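Holding the river in Ulmont: notes for my talk on mission nine 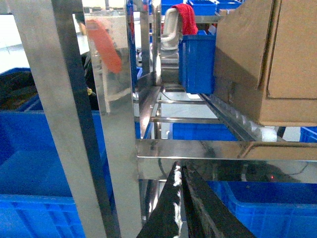 Right, hello, thanks for staying on after lunch. I'm going to talk about mission nine of Ulmont, the one where you start with no town hall and have to hold the river crossing until the Gisar barges turn up. I've played it far too many times. My save folder says 149 attempts, and that's just since I moved to the new laptop! The map first, then. The river comes down from the north, bends twice, and there are two bridges, and all the trouble comes over the western one. If you want the shape in your heads, think of a steel upright leaning over on the left with a crossbar meeting it, and a narrow V just under the bar with a thin gap of light at the top. The post is the river, the bar is the ridge road, and the gap is the pass where you'll be putting your pikes. Keep hold of that gap, I'll come back to it.

(Wait for people at the back to find seats. Next slide.)

So, the opening. You get five carters, a few pikes, two crossbow wagons and 200 timber. Most people spend the timber on a watchtower straight away because the adviser tells you to. I did that for weeks. The tower takes an age, the first raiders come down the ridge road before the roof is on, and then you've got no timber and a bonfire. Send the carters east to the sawmill instead, the broken one beside the orchard. Mending it costs 56 timber and it starts paying you back before the second wave.

Pikes go in the pass. All of them, in one block, two deep, set to hold. If you leave them on guard they'll chase the first scout they see, and he'll lead them all the way down to the ford and you won't see them again. Wagons behind, on the little rise, facing west. They can shoot over your own men in this game, which wasn't so in the first Ulmont, so if you came from that one you have to unlearn a habit.

(Show the clip with the scout. Let it run. People usually laugh when the last pike goes.)

Second wave is the one with the ladders. I know there are no walls on this map! They carry them anyway, and it slows them down on the bridge, so let them get halfway across before you fire. If you're quick with the wagons you can pin the whole column there. I'd save just before this, in a fresh slot, because the autosave likes to kick in right when your pikes are breaking.

Then there's a quiet spell. Use it. Two carters on the mill, two on the fish traps, and the last one walks up to Birkden, the village in the top corner. It looks like scenery and for a long time I thought it was. Walk a carter up to the well and the villagers will offer you a healer and a dog. Take both. The dog spots tunnellers, and there are tunnellers in wave four, which the briefing doesn't mention at all.

(If anyone asks about the dog dying: yes it can, no you don't get another one. Keep it with the wagons.)

Wave three you can nearly ignore if the block in the pass is healthy. Put the healer behind the left side, where the ground dips, as that end always takes the worst of it. Wave four, watch the dog. When it barks, pull the wagons back down the rise and swing the rear rank of pikes round. It feels wrong to thin out the pass, and the first few times I couldn't bring myself to do it, and I lost both wagons every time.

Barges. They come in at the eastern bridge, and you need that bridge clear or they'll sit in midstream and do nothing. I had a run where I'd won every fight and still failed because a fish cart was parked on it. Move the cart!

A bit about scoring, as I always get asked. My best is 1724, on the hard setting, with the healer alive and the mill standing. The points for the mill are bigger than you'd expect. Seixas, the fan patch, changes the timing on wave two and gives you a third wagon, so please say in the forum thread if your score is from a patched game. I'm not cross about it, I use the patch myself for fun, it just makes the table a mess.

(Check the clock. If short, skip the next bit and go to questions.)

Last thing is the hidden ending. Get the carter back from Birkden before the barges land, stand him on the ridge road and leave him there. You get an extra line from the ferryman and a different map for mission ten, with the ford already open. I'll load my save now and play it through on the big screen while you ask me things.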